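# Tondero gets its big update, and I get my thumbs back

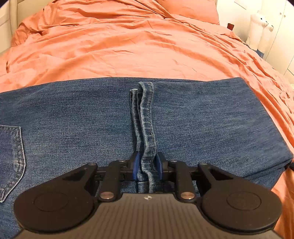
The Tondero update landed in April and I have been playing it on and off ever since, mostly off, because the first thing it does is ask you to download the whole game again. For those who skipped the last newsletter: Tondero is the hill-climb racer from Preltach, the one with the mud, the goats and the engine noise that sounds like a man gargling. I play it lying on the bed, with the phone propped against whatever clothes haven't made it to the wardrobe. If you play with tilt steering, put the phone flat before you calibrate. I calibrated mine at a slope and spent an evening driving gently into a wall.

So, what has changed. The garage has gone from eight cars to 16, if you count repaints, and Preltach does. The new van is the pick of them. It corners like a wardrobe on a tea tray but it weighs so much that the other drivers bounce off it, and on the narrow courses this amounts to a strategy. The little yellow hatchback has been made slower. People on the forum are furious about this. I never won anything in it when it was fast, so my grief has been manageable.

There are four new courses. Three are fine. The fourth is the quarry, which has a jump halfway round that you can only clear if you come off the previous bend in third gear with your nitro half full, and which otherwise drops you into a pond. You do not lose the race when you land in the pond. You float. The race carries on without you, and a banner comes up offering to sell you a snorkel. I have seen this banner so often that I now know the snorkel comes in green.

## Controls

The on-screen pedals can finally be moved. Go to Settings, then Driving, then Layout, and hold your finger on a pedal until it wobbles. Drag it where you like and press the tick. If you press the back arrow instead, the game throws your layout away without a word, and you will be back to the old arrangement with the brake under the pause button.

Left-handed players get a mirrored layout as well. It mirrors everything, including the mini-map, so left is right and the lake is on the wrong side. Preltach says this is being looked at. I'd leave it off until they have finished looking.

Controllers work, with the usual reservations. The Dogbe pad I've had for years connected straight away and everything did what it should, apart from the horn, which is now the handbrake. You can remap it. I haven't, and I have grown fond of stopping dead whenever I want to be rude to somebody.

## Season pass

There is one. It costs money, and if you finish it you get a hat for your driver, who sits inside a car with a roof. The free track gives you fuel, coins and the odd set of wheels, and as far as I can see you can do every course without paying for a thing, provided you are patient and don't mind old tyres. The daily login prize has also been stretched. The golden exhaust now arrives on day 364, and missing a day puts you back to the start of the week. I do like the idea that they held back one day of the year for rest.

## Before you install

- Link your save to an account first. The guest save does not survive the update, and the support page explains this in very small type under a heading about birthdays.
- Turn off "high detail crowd" on older phones. The crowd is goats. They look much the same on low.
- The game wants notifications switched on. Decline, unless you want your phone to tell you at breakfast that your van misses you.
- Get it from the proper app store. There are already several copies going about on download sites with the same icon and a version number from the future, and I wouldn't put any of them on a phone I liked.

## The Sunday race

Our own race is still on Sunday evening, eight o'clock, in the private lobby. The code goes out with the reminder as usual. We're doing two runs of the forest and then the quarry, by popular demand, or at least by the demand of whoever votes earliest. Any car is allowed except the tractor, for the reasons we went over last time. If the lobby says it's full when it plainly isn't, close the game completely and come back in – it has been doing that since the update and there's no cure yet.

Please have the update installed before you turn up. Last month we sat in the lobby for ages watching somebody's progress bar, and it didn't even have goats in it.

## Next time

I've been promised early access to Triteck, the bus-racing thing that was meant to be out last summer. The trailer shows a double-decker going through a car wash at some speed, so I have high hopes and have cleared an evening. If any of you have already got into the test, write in and tell me whether the bell button works.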